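By the time I got to robot club, Darent had already named both arms. The left one was Fillo and the right one was Baptiste, and woe betide anyone who mixed them up!

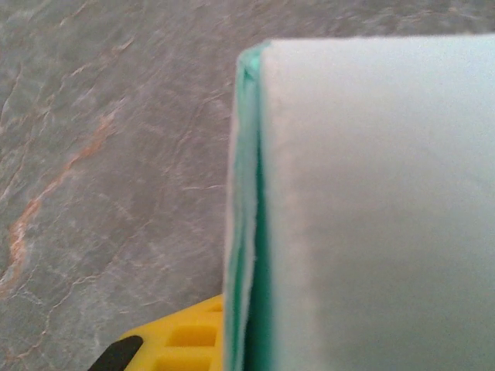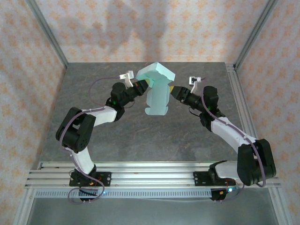
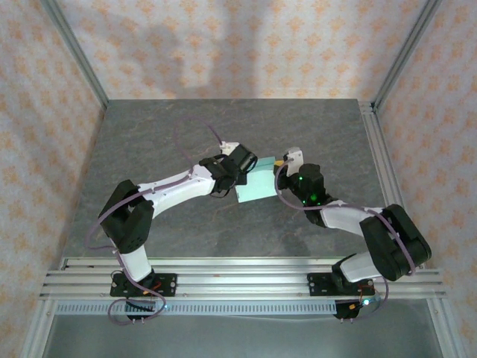
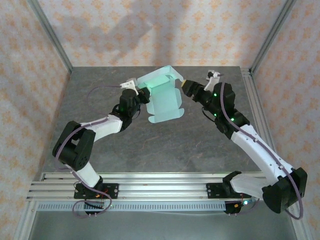

I was only there because Arlo Rosenthal had signed me up behind my back — he does that — and the Ikville heat was in January. My job was the program for the right arm, all 158 lines of it, and I'd been awake half the night fretting over line 96. I stared at that silly orange flowered wallpaper, the sort my gran had in her hall, and tried to breathe. "Ready?" said Arlo. I wasn't, but I pressed the key.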